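Can a league block a player from moving clubs after the window closes if his old club has released him?

Posted in Basketball – Rules and Registration
Viewed 2,037 times

Ulby_Secretary

I am writing on behalf of an amateur basketball club, Ulby, which competes in the second division of a regional league. Our question concerns the registration of a forward who was released by Harries in March, after the league's transfer window had closed.

The player and his former club parted on good terms. Harries has provided a signed release, and the player owes no fees or equipment. He has appeared in 7 games this season. We submitted the release together with our own registration form, and the league office returned both with a short note stating that the request was "out of period." No rule number was given.

The league handbook provides that "a player released by his club may register with another club, subject to the provisions on transfers." A separate section sets the closing date for transfers but does not mention released players. Our reading is that a release and a transfer are two different matters, and that the closing date applies only to the second. We have 3 regular season games remaining and would like to know whether an appeal is worth making before the playoffs. I would also be grateful to hear from any club that has been through the process.
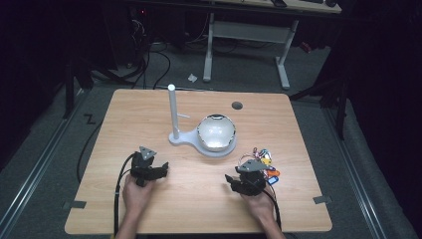
Tabletop with white stand.

Posted by Bramitz_Registrar
Marked as most helpful

The answer depends on how your handbook defines a transfer, and I would begin with the definitions at the front of the document before relying on the section you have quoted. In many amateur leagues a transfer is any change of club within a single season, whether or not the first club has given its consent. If your league uses a definition of that type, the release settles matters between the player and Harries, but it does not take the request outside the transfer rules. The words "subject to the provisions on transfers" point in the same direction.

If there is no definition, your position is considerably better. A closing date limits what a player may do, and an appeal panel may be reluctant to extend it to a case the rule does not name. You should still expect the league to argue that the purpose of the date is to prevent clubs from strengthening their rosters late in the season, and that a released player has the same effect on a roster as a transferred one.

I would suggest that you proceed as follows. First, write to the league office and ask for the decision in full, with the rule on which it is based. A note reading "out of period" may not count as a formal decision, and the time allowed for an appeal may not begin until one has been issued. Do not assume this, however. Treat the date of the note as the starting point and file within the period stated in your handbook. In our league that period is up to 30 days, but yours may be much shorter.

Second, check the playoff eligibility rule separately. Bramitz once succeeded in registering a player late, only to learn that he had not appeared in enough regular season games for us to be eligible for the playoffs. With so few games left, you could win the appeal and still be unable to use him when it matters. 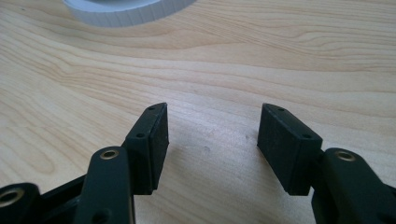 Third, do not allow the player to take the court while the appeal is pending unless the league has given written permission. A verbal assurance from a game official or a member of the office staff is not sufficient. The usual penalty for fielding an unregistered player is forfeiture of the game, and in some leagues the player is suspended as well. He may be able to train with you in the meantime, but please confirm that your insurance covers a person who is not on the registered roster.

Posted by Borneck_BC

We had the same thing and the league said no. They told us a release is only good for the next season if it comes after the window. We did not appeal, as the fee was more than we wanted to spend. It may be different in your region.

Posted by Ulby_Secretary

Thank you both. I have now located the definitions, and "transfer" is described as "the movement of a registered player from one club to another by agreement of both clubs." There was no agreement between Harries and ourselves, as the player approached us after his release. I have requested the full decision in writing and will file the appeal this week in any event. The playoff rule in our handbook refers to games played "in the competition" and does not say for which club – I have asked the office to clarify that point in the same letter.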